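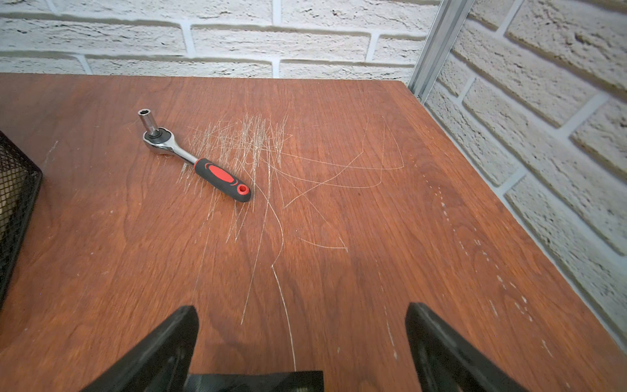 Amancay Retamal thinks the table should go straight in the skip and that a checklist is a waste of a Sunday. My own view is less drastic, but I don't believe the last sheet either, which had "all fine" written down the whole column in one pen stroke.

WORKROOM TABLE AND HAND TOOLS - CHECK SHEET
Date: 4 Jul 2021
Previous sheet: disregard

1. Table top, surface
Result: FAIL (appearance), PASS (use)
Comment: Fine scratches packed close together towards the middle, with long looping ones running off from them. They go through the finish and show pale. "Light wear" was the phrase used last time. I would like to know what heavy wear looks like.

2. Table top, splinters and raised edges
Result: PASS
Comment: Went over it with a cloth, then with a bare hand. Nothing caught. Check again after any sanding.

3. Table top, protection
Result: FAIL
Comment: We were promised a mat. The Borkard catalogue says theirs will stand up to "any workshop task", a claim I'd want to see tested with a socket before we pay for it. A piece of old carpet would do for now.

4. Legs and joints
Result: PASS, with a note
Comment: Slight rock at one corner when leaned on. Tightened. Whether it stays tight is another matter.

5. Ratchet wrench, head and socket
Result: PASS
Comment: Clicks cleanly both ways, socket seats properly and doesn't drop off when turned over. Chrome is bright, but shiny tells you nothing about the teeth inside, so please turn it under load before ticking this box.

6. Ratchet wrench, grip
Result: PASS
Comment: Black and red grip, no play when twisted. There is a hanging hole near the end of the handle. It could be hung up. It was on the table, socket still fitted, right on top of the worst of the scratches. Draw your own conclusions.

7. Mesh container
Result: PASS
Comment: Rim smooth, no loose wires. Should not be used for blades, whatever Alarcón's old storage plan says.

8. Repair of finish
Result: NOT DONE
Comment: Prerix quoted 3,000 for stripping and refinishing all the tables, which seems a lot for something we'll scratch again by August. Zikine suggested a wax stick. I have my doubts about wax on this many lines, but it costs next to nothing to try a patch by the wall.

Actions
Mat or carpet down before the next session.
Wrench hung up after use, socket off.
Wax patch tried, and looked at again after 10 days in daylight.
Item 4 rechecked by someone other than me.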